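# Two Grippers and a Rag

*Shared workshop, Vavville. December 2018.*

Nobody here set out to build a tool for wiping screens. The plan, back in August, was a hand-held gripper you could squeeze like a pair of kitchen tongs, light enough to use all evening, with a camera on top so the arm at the far end of the building might learn something from it one day. Cheap. Fixable. Built after work by people who had to be up early.

The group calls itself Foley, after the street the first garage was on. Too many people for the garage by the end of summer, so they moved into a shared floor in Vavville with black ceilings and far better light. Rent is split. So is the coffee.

The parts bill came to $214 for the first gripper, not counting what got thrown out. And plenty got thrown out. Finger shells snapped at the slot. Trigger springs too stiff, then too soft. One whole week lost to a hinge pin that was the wrong size on the drawing and the right size in the box.

Version 5 is the one that stuck. Pale shells, dark inner section, yellow tips. The yellow was what was on the shelf, but it's easy to find in the footage so it stayed.

Cloth is the hard bit. Blocks are easy, cups are okay, but a rag never sits the same way twice. You grab a corner and it turns out to be the middle. Pinch too deep and you've got a fistful that won't lay down on anything.

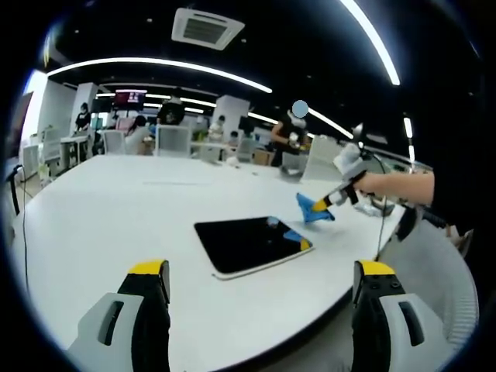 So the group picked one dull chore and stayed with it. Pick up the cloth, bring it to the tablet, wipe, let go, start over. The target is 1000 good runs before anybody touches training. They're at 43.

Slow going, partly the cables. Everything still hangs off a wire, and a wire has opinions. It drags on the table edge, it tugs your wrist sideways right when you want to be gentle. A battery pack from Hikimier is on order, and there's an argument going over whether the extra weight makes it worse. My guess is yes, for the first hour, and then you quit noticing.

I had a go. It's harder than it looks. Your hand knows how to wipe a screen and the gripper takes most of that away from you: no palm, no feel, two small tips and a trigger. My first try pushed the tablet farther than the cloth. Second one was no better. By the sixth or so I'd stopped squeezing so hard, and teh rag did roughly what I wanted.

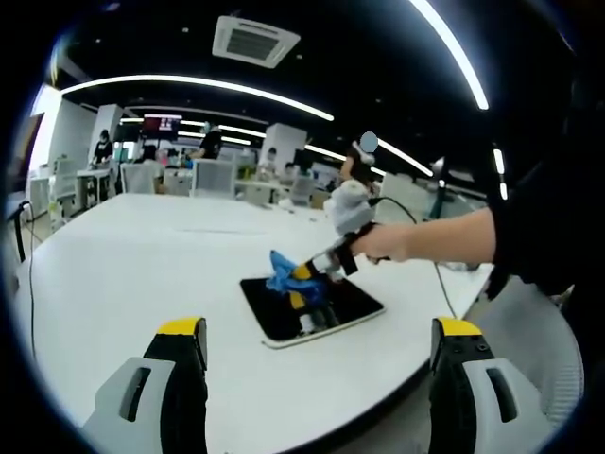 Pressure is the next thing to fix. Right now it all comes from the person's arm and there's no record of it, just video and how far open the fingers are. Somebody wants a thin sensor behind each tip. Somebody else wants softer tips and no sensor at all. Both sides have printed parts to prove their point, both sets are in the same drawer, unlabelled.

The software is a mess too, by their own account. The logging tool is named Pralance (don't ask, it was late) and it drops a file now and then without saying so. They check every run by hand. Tedious, but it caught a bad clock last month that would of spoiled the lot.

Plans for the design go out free once the hinge is redrawn. Drawings, parts list, print settings. No kit, no store. If you want to build one, budget for extra springs, buy the longer screws, and sand the inside of the slot before you put anything together. Two evenings if the printer behaves. Ours didn't.

The group meets Tuesdays, after six. Bring your own rag.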